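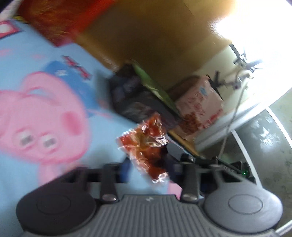 9 February 2026

Up late, no breakfast. Snack drawer finally. Had been putting it off since November and it had spread, wrappers down the side of the couch, in coat pockets, one in my boot. Grabbed a trash bag and went room to room. Red ones, orange ones, those crinkly ones that sound like somebody walking on gravel at midnight. Blue fabric had to be shaken out too, crumbs evrywhere.

Found 6 Plirkamik bars from the trip, gone white at the ends. Ate one anyway. Not great. Rest in the trash.

Rostislav Kopecký called in the middle of it – can I drop the Zarei box at his place before he leaves. Said yes, then couldn't find the box. Under the coats. Tape was no good so I did it again, two layers, wrote his name on top in marker.

Then the floor. Moved what I could, shoved the rest against the wall. 20 minutes with the broom, back hurts. There is still a pile I'm not looking at, cables and who knows what, tomorrow maybe.

Need: trash bags, tape, dish soap, something for lunches that doesn't come in a wrapper. Apples? Always say apples.

Bus at 2, still have to shower. Phone on nine percent. Box is by the door so I dont forget it – keys on top of the box.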